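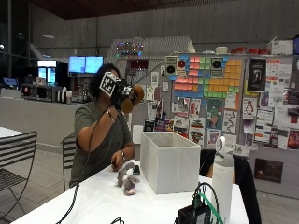
Why do people stop going to a repair afternoon after their first visit?

Mostly they drift off when they have to wait a long time without being told how long it will be, and our project set out to see what could be done about that.

Our report looks at the repair afternoons held in the old school hall in Hengate, where anyone can bring a broken lamp, a coat with a stuck zip or a chair with a wobbly leg and get help mending it. I have been going along with my gran since I was small, so I came to the subject with a fair bit of fondness, and Fiifi Gbeho, who worked on it with me, came with none at all and a great many questions. I think we balanced each other out quite nicely!

We visited 2 sessions in Hengate and 2 in Plitville, which runs a smaller one above the Benítez bakery (it smells wonderful, and we did not always keep our minds on the work). Over those visits we handed out 60 short question sheets and got 20 back that were filled in properly. We had hoped for more, but people were holding screwdrivers and cups of tea and babies, and a pencil was one thing too many.

What came through in the answers was the waiting. People were happy to sit for a good long while if they had someone to talk to and knew their turn was coming. One woman wrote that she had spent the whole afternoon beside a toaster and gone home with the toaster still broken and a recipe for plum jam, and that she would be back. Others who had sat alone by the door were much less forgiving – and who could blame them?

Plitville writes names on an old slate as people arrive, and you can see how far down you are. Hengate has no list, and you catch somebody's eye when you can. Fiifi thought the slate was the whole answer. I was less sure, as the Plitville room is so small that you end up chatting whether you like it or not.

We would have liked to try a slate at Hengate and ask the same questions again, but the hall was closed for its floor in April and we ran out of term. If another pair takes this on next year, we would suggest asking people out loud and writing the answers down for them. Our thanks go to Rocío Pereyra, who read two drafts of this and was very patient about the commas.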